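Week 3 – Automation and the people beside it

We ended last time with the canteen at Rastevby, where 23 of the 25 kitchen staff kept their jobs but hardly any kept quite the same day. Do hold on to that as you read on, as it is easy to talk about hours saved and forget whose hours they were.
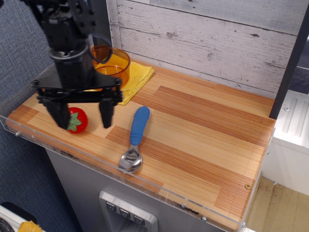 Clearing up used to be when people had a chat, and several of them missed it once their shifts were moved in May. Others were very glad of the rest for their wrists – both things can be true of one person!

For the seminar, please read the Canpolat handout, pages 3 to 8, and bring a task you would hate to hand over.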